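Home > People & Places > Tea With...
Print this page | E-mail to a friend

Tea with Serpil Bilgin

April 29, 2018

I'd been told to bring an appetite to Serpil Bilgin's kitchen and I'm so glad I listened, because there were two kinds of biscuit out before I'd got my coat off (the sesame ones are dangerous). Serpil ran the repair shop on Dumine Street in Horkport for most of her working life, and she's now writing a little history of the street, so I had plenty to ask.

"It starts in 1852, when they laid the first cobbles," she told me. "Before that it was mud and a man with geese. I've got a whole chapter on the geese. Ferhat says it's too long."

Ferhat is Ferhat Avcı, her nephew, who took over the shop when she retired and who wandered in halfway through for a biscuit. Is it too long? "It's very long," he said, and went out again.

Serpil came to the town aged seven and remembers the bakery best, and the ferry horn, and being sent to buy thread with the money tied in a hanky. She started out mending radios for the neighbours. "I was nosy! I wanted to see inside. My mother thought I'd grow out of it."

She didn't, and when the old umbrella shop came up for rent she took it, with a bench her uncle made and a kettle that she says was already ancient. Radios led to tape decks, tape decks led to televisions, and then one August a student came in close to tears over a computer with his whole dissertation on it.

"I'd never had one open before," she said. "I told him to come back tomorrow and I sat up all night with a library book."
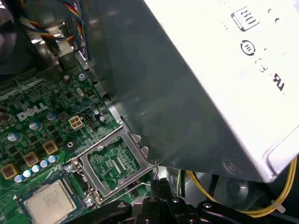 The student passed, by the way, and still sends a card at New Year. She keeps them in a Brekico toffee tin along with buttons, fuses and a photo of the street party, which we spent ages over while the tea went cold.

I asked what she misses. "The talking. People came in with a toaster and stayed an hour. Now I have to phone them up." She's 61 and swims most mornings, and she has no plans to go back behind the counter, though Ferhat says she rings him at closing time to ask what came in.

The book should be out by the end of summer, geese and all. She hasn't settled on a title yet and would like suggestions, so do pop a note through the shop door if you've got one.

Print this page | E-mail to a friend
Filed under: Tea With..., Local History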